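4.2 Building the gripper in a shared workshop

The first version of Callach was put together on a shared bench in Murness, with a printer we had to book and one drawer of hex keys. We wanted a two-fingered tool that a person could hold and carry to any table, and we are delighted with how little it takes to make one! The fingers are curved so that they close on cloth at the tips and leave room behind for whatever hangs down between them. Each gripper is held together with six screws, and a worn finger can be swapped in 2 minutes without touching the base plate.
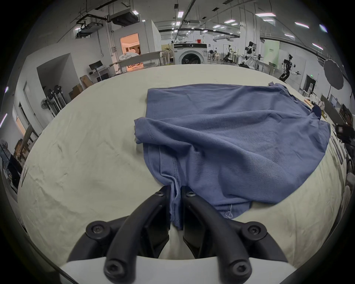 T-shirts were our favorite test from the start. Cotton jersey sags, curls at the hem and slides over itself, and a pinch that looks good on one layer can easily pick up two. Béla Gulyás suggested working on a covered table, so that the fingertips could press down a little before closing, and this small change made the work far more pleasant.

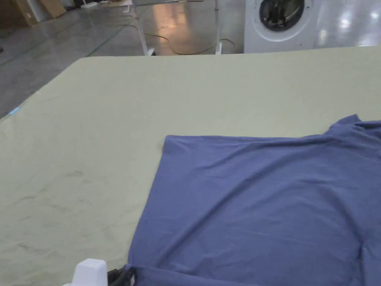
We recorded 500 pinches with the first pair of fingers and 500 with the second, which Gulyás reshaped over a weekend (the Pallau profile in Section 3). Hems were the easy part. Collars were harder, as the cloth bunches there and the tips have to come in at a steeper angle. Anyone repeating the build should start with the left edge of a flat shirt and move toward the collar once the grip feels familiar.

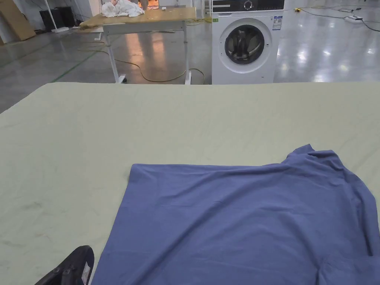

Figure 3. Blue short-sleeved shirt laid out on the covered table, with the gripper near its left edge.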